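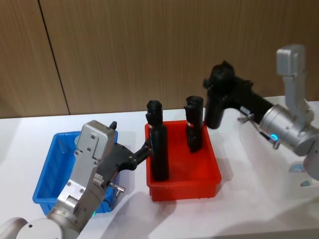
*Reading time: 5 min*

## 4. Segmenting Guest Introductions in Studio Interview Shows

### 4.1 Material

The corpus consists of 174 episodes of two entertainment interview shows, one produced by Brurard and one by Rakadley. Both shows bring actors, voice performers and local organizers into a studio and record them with one or two hosts. Episodes were selected if at least one guest was physically in the studio and if the published audio had not been cut for rebroadcast. Compilation episodes and live stage recordings were left out. Episodes with telephone guests were kept only when a studio guest was also present, and the telephone portions were marked so that they could be excluded from the timing measures in Section 4.4.

The Brurard show has a fixed opening. The hosts name themselves, name the guests, and then read a list of later segments. The Rakadley show opens with unscripted talk between the hosts, and the guest may be heard laughing or commenting before being named. This difference matters for any method that takes the first mention of a guest's name as the start of the introduction. In the Rakadley material that rule places the boundary too late, and in the Brurard material it places the boundary in the program list, well before the introduction proper.

### 4.2 Definition of the introduction

We define an introduction as the stretch of talk that begins with the first host turn addressed to the audience about a present guest and ends with the first guest turn that answers a question. Greetings ("Thanks for having me") do not end the introduction. Neither do short corrections by the guest, such as a correction to the title of a series or the pronunciation of a surname. Corrections were frequent enough in the pilot material that an earlier version of the scheme, in which any guest turn closed the segment, was dropped.

When two guests are introduced together, each receives a separate segment, and the segments may overlap. A joint credit ("both of whom worked on the pilot") is assigned to both. Where a host returns to a guest's biography later in the episode, the talk is coded as a reprise and is not counted as part of the introduction.

Credits inside an introduction are coded by type: screen role, voice role, stage role, directing or writing work, training, and place of origin. A credit is a single claim, so a sentence that names a role and the city where the guest trained yields two credits. Host evaluations such as "fantastic" or "a favorite of ours" are marked in a separate layer and do not count as credits.

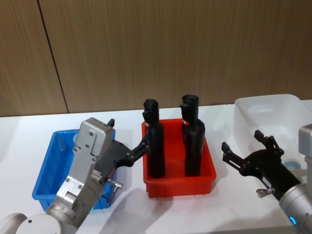
**Figure 2.** Blue and red plastic bins on a white tabletop.

### 4.3 Annotation procedure

Annotation was carried out in Prado, which shows the waveform above a time-aligned transcript. The transcripts were produced automatically and then corrected by hand for names, titles and overlaps. Overlapping speech was the main source of transcription error. The automatic system tended to drop the quieter speaker, and in the Rakadley episodes the quieter speaker was usually the guest, seated farther from the shared microphone than the hosts were.

Rafsan Pramanik coded all episodes. Trinidad Agbayani independently coded a subset of 25, drawn at random within each show. Neither coder had access to the published episode notes during this work, as the notes sometimes list guests in an order that differs from the audio. After the independent pass the two coders compared their segments and recorded each disagreement, but the original labels were retained for the agreement analysis. The reconciled labels are used everywhere else in this paper.

Most disagreements concerned the end of the introduction. The typical case is a host question phrased as a statement: "So you started in radio." One coder treated the guest's "I did, yeah" as an answer and closed the segment. The other treated it as an acknowledgment and waited for the longer turn that followed. The guidelines were amended so that a minimal response closes the segment only if the host then moves to a new topic. Disagreements on credit type were fewer and fell mainly between voice role and screen role, in cases where the host named an animated series without saying what the guest had done on it. Such credits are now coded as unspecified.

### 4.4 Timing measures

For each introduction we measured total duration, the share of time taken by guest speech, and the gap between the end of the host's last turn and the start of the guest's first answer. Gaps shorter than 200 ms were grouped with overlaps. At that length the measured value depends heavily on breath noise and on the compression applied when the episode was published, and we do not consider finer distinctions reliable in this material.

Music beds presented a separate problem. The Brurard show plays its theme under the opening list and fades it during the first introduction. The fade was ignored in setting boundaries, which were placed on speech alone. In episodes where the theme masked the onset of a guest's first word, the gap was marked as missing and the episode was retained for the other measures.

### 4.5 Baseline segmenter

The baseline is Skalimus, a rule-based segmenter that uses speaker labels, a list of guest names and a small set of opening phrases. It was run without tuning on both shows. The guest list was supplied in advance, so name detection is not part of the evaluation. Skalimus searches forward from the first guest name that occurs in a turn containing an opening phrase and closes the segment at the first guest turn longer than 2 seconds.

The closing rule is a known weakness. A guest who responds to the welcome with a long greeting or a joke triggers it early, and a guest who gives a clipped first answer does not trigger it at all. We keep the rule unchanged to allow comparison between the two shows. Results are reported separately for starting and closing boundaries in Section 5, with jointly introduced guests treated as their own condition.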